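4.2 Wiping habits in shared kitchens

Diary returns from the Vistville households came in slower than planned. 670 entries usable, the rest dropped (no time given, or two people writing on one sheet). Coding by Henare, checked by Mahmoud. Meals eaten away from a table left out here, see 4.4.

Most wiping happened right after dinner. Breakfast much less. Snack plates tended to sit until the next proper meal, and the table got wiped only then.
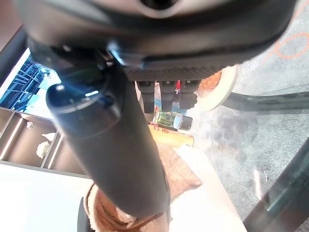 Why count a wipe and a wash separately?
Because people did. In the October pilot they wrote "wiped" for a quick pass with whatever cloth was near, and "washed" only when soap was used. Merging the two hid the difference between homes.

Cloth choice was mostly habit. Households on the Brurent estate kept one cloth for everything, the Imine group split table and floor cloths, though not always by color. Glass tops got wiped more often than wood, same household size. Smears show, several diarists said so.

Figure 3. Tan cloth and white tray on a glass tabletop.
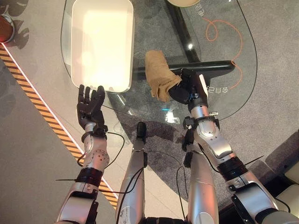 4.3 Things left on the table

Objects matter more than we expected. A tray or bin that stays put gets wiped around, not under. We asked for a yes/no on lifting; the answers were patchy, and five homes skipped the item altogher. Where lifting was reported it was nearly always the weekly clean.

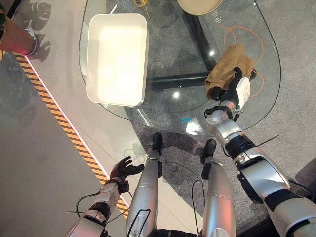
and the same goes for placemats, which we had wrongly grouped with dishes in the first coding round. Recoded since. The effect on the totals is small but it does move the Dong street homes from low to middle. Diary length may play a part too, up to 200 words allowed per day and some used all of it on the kids.

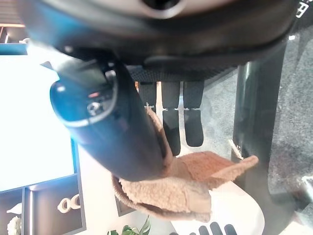 Household Studies Group, Department of Home and Consumer Research

Limits. Self-report only, and poeple tidy up more when they are keeping a diary. No follow up visits were made. Renters are over-represented. A second round with 100 homes is planned, shorter form, lifting question moved to the front page.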